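Penent Five-Button Control Station: Review After a Season in the Shop

I run a small woodworking shop and needed a single box to control the dust collector, the air filter and the lights over the outfeed table. Before this I had three separate switches on two walls. The Penent station is a surface-mount enclosure with five operators in one row. I bought it with the operators already fitted, paid full price, and have been using it since September.

What you get

The enclosure, five operators, the contact blocks, a gasket, a bag of mounting hardware and a folded wiring sheet. Cable glands are not included. Penent sells the same box empty, and the empty one ships with knockouts only in the base, so check the listing before ordering.

The sheet is printed small and the terminal diagram is on the back. Mieke Coppens, who did the electrical work in my shop, read it once and then worked from the numbers molded into the blocks. She had no trouble with those.

Enclosure

It's a two-part box with a light gray lid on a dark charcoal base. Four screws hold the lid. Mine went in and out several times while we sorted out the wiring and the heads are still in good shape, though I used a hand screwdriver every time and would suggest the same. A driver on a low clutch setting would probably be fine too.

The lid sits square on the gasket. I opened the box after a month of sanding and routing and found a little dust near one of the cable entries, where I had left a gland loose. Nothing had come in around the lid itself.

Space inside is tight once all five contact blocks are on. Fitting the last two conductors took longer than the rest of the job. If you plan to add a second block behind any of the buttons, measure first or get the deep base.

The light gray shows pencil and glue marks. They come off with a damp rag.

Buttons

The first four are flush buttons in chrome rings. Starting from the left, mine go red, yellow, green and red. The red one is illuminated and has a "1" mark in the center of the lens.

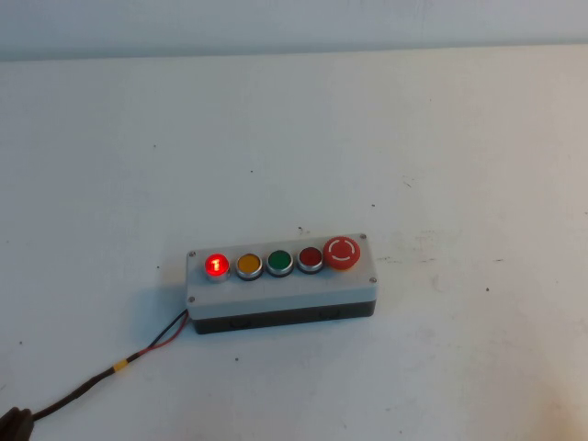
Using it day to day

Travel is short with a clear stop. I can work every button in thin leather gloves. In winter gloves it is harder, because the flush caps don't stand up past the ring and my finger tends to land on the metal first. The upside is that leaning a board against the box has never started anything.

I had red set up for the dust collector, so the lamp tells me from across the shop whether it's running. It is bright enough to read with the overhead lights on. Some people will want red for stop only and should order different lens colors. Begoñe Ibarra, who rents bench space from me, mixed it up twice in her first week, and I put a printed label under each button after that. The box does not come with legend plates. It should at this price.

Compared with the Juvier

I had a three-button Juvier on the old collector. Its buttons are raised and easier to find by feel, and the box has more wiring room per button. The lid on that one never sat flat, and one of the rings worked loose and turned with the cap. I have had no loose rings on the Penent after 8 months.

Drotex makes a cheaper five-button box with plastic rings. I handled one at the Brennan counter and didn't like the side play in the buttons, but I haven't used one on a job.

Complaints

No glands, no legend plates, a cramped base and a hard-to-read sheet. The spare lamp I ordered took 23 days to arrive.

Would I buy it again

Yes, with the deep base. Part number on my carton was 2232.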